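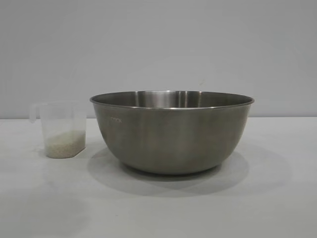 Mixing bowl

A mixing bowl is a deep, open vessel used in the kitchen for combining ingredients, washing grains and vegetables, beating eggs, resting dough and tossing salads. It differs from a serving bowl mainly in its depth and its plain finish, and from a saucepan in having no handle. Most are round, with sides that curve in towards a narrower base. They are made in stainless steel, glass, glazed earthenware, melamine and other plastics.

Form and materials

Stainless steel bowls are usually pressed from a single sheet. The edge is then turned over into a rolled rim, which stiffens the wall and leaves no sharp edge to the hand. The outside is often given a brushed finish, which hides scratches, while the inside may be polished. Makers commonly stamp a short mark into the side or the underside. Steel bowls are light, do not chip and can be stacked, but most are unsuitable for microwave ovens. They also slide easily on a smooth worktop, and many cooks stand them on a folded damp cloth when whisking.

Glass bowls are heavier and allow the contents to be seen from the side. Earthenware bowls are heavier still and keep a steady temperature, and remain popular for bread dough.

Sizes

Bowls are sold singly or in nested sets. Capacity is normally given to the brim, so the working capacity is smaller. A bowl for beating one or two eggs may hold 400 ml, while the larger bowls in a domestic set hold several litres. The Wandholm set, designed by Henryk Ziółkowski, has a smallest bowl of 599 ml, an odd figure that comes from the width of the pressing tool. The Baidoo range is made in steel only and is sold without lids.

Use in washing rice

In many households the mixing bowl is the usual vessel for washing rice. The dry grain is measured in a cup, tipped into the bowl and covered with cold water. It is stirred by hand, and the cloudy water is poured off. This is repeated, commonly two or three times, before the rice is drained and moved to the pot. A wide bowl is preferred, as the grain can spread out and the water can be tipped away over the rim without losing much of it.
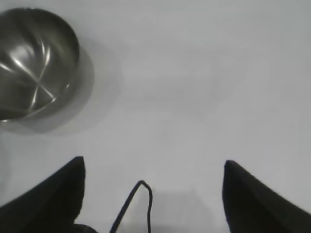
Stainless steel bowl from above, showing the rim and the curved inner wall.

Measuring cups for rice vary in size. The cup supplied with many electric rice cookers holds 180 ml, less than the 200 ml cup used in some recipe books, and the two are often confused. In her booklet on household grains, Gifty Boateng advises using the same cup for both rice and cooking water, whatever its size.

Care

Steel bowls may be washed by hand or in a dishwasher. Salt left in a damp bowl can cause small pits. White marks left by hard water are removed with diluted vinegar. Bowls should be dried before they are nested, as wet bowls tend to stick together.

See also

Colander
Measuring cup
Rice cooker
Salad bowl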